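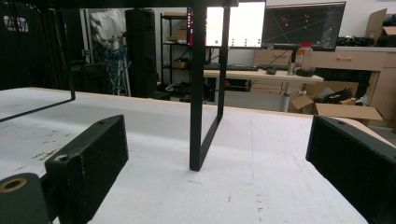
Week 2: Can a Machine Do the Chores Yet?

Welcome back, everybody, and thank you for squeezing in closer to the front this time (my voice thanks you too). Last week we stayed with factories, where robots have been earning their keep for decades. Today we come home, or at least as far as the stockroom and the kitchen, and ask whether a machine can clear a table, fold a towel or put a box back on the shelf it came from.

The short answer is "some of it, some of the time, in a room it knows," and I'd like you to be a little suspicious of anyone who gives you a shorter one!

Start with picking things up. A gripper with two fingers does one thing, it closes, and it's surprising how far that will take you. Square metal tubing is fairly kind to it: flat sides, stiff, the same shape on Saturday as it was the day before. A towel is a different animal. It has no fixed shape, the edge you want is usually tucked under something, and once you pull on it everything you knew about it is out of date. Cables are worse, as anyone who has untangled a drawer of chargers will tell you. Clear plastic is a headache of its own, and some depth sensors look right through it.

Now to the reading, the Skarham report. You'll remember they gathered 2888 short demonstrations of people doing ordinary jobs with a hand-held gripper, and trained their system on those. They then ran 400 trials, and 352 came out right, or 88 percent. Please do look at the table in the back, though, where the failures are sorted. Nearly all of them come from soft items and from objects pushed up against each other. So the 88 is a fair number for that mix of jobs, and I wouldn't carry it over to your own laundry room.

Plumow comes at it from the other side and changes the room: marked bins, wide gaps, nothing stacked. Their machine looks wonderfully clever, and a good part of the cleverness is in the shelving. I don't mean that unkindly. We do the same for dishwashers, which never learned to wash a plate the way we do, and I wouldn't give mine up for anything.

Furtado and Asano are both optional this week. Read Furtado if you like shop floors, Asano if you want the arithmetic on speed.

For next time: choose one chore you do at home and write down every single grasp in it, including the ones where you shift something out of the way first. One page is plenty. Bring it on paper, please, because we'll be swapping them around the room.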